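Sorting out the hobby bench this week. Every guide says the same thing: take everything off, wipe it down, put back only what you use. I don't buy it. I use all of it.

The Wisdale tidy-desk crowd wants one tool on the mat at a time. Fine if you build one kit a year. My nippers have blue handles and live on the mat, next to the square bottle with the blue cap, and I can find both half asleep.
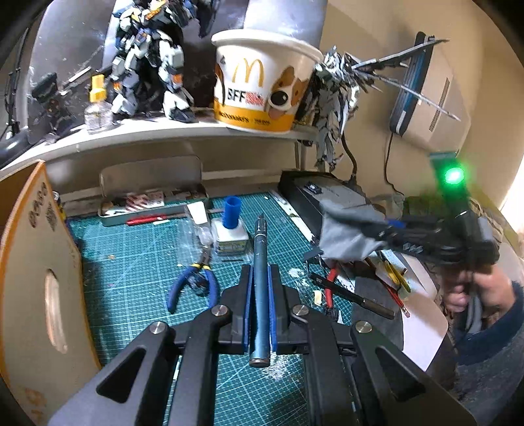 Pal from the Plallach board replied that a scuffed cutting mat should just be flipped over, good as new.

Sure, and then the guide lines I want are on the bottom. Scratches don't hurt anything. I've read 19 posts on "restoring" a mat and over half were selling a spray.

Same with the tin. Somebody wants me to swap it for a two-drawer organizer. A tin has a lid. What else does it need?

I did agree to clear the scraps. The white shavings get into everything – that part of the advice I can't argue with.

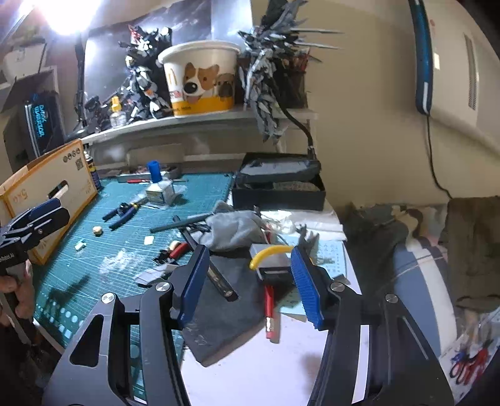 Haltesmont, December 4, 2019

The original tidy-desk post is up to 3,769 likes. I'd like to see those desks in November, in the middle of a build. Putting the pen back in a cup now. We'll see how long it stays there.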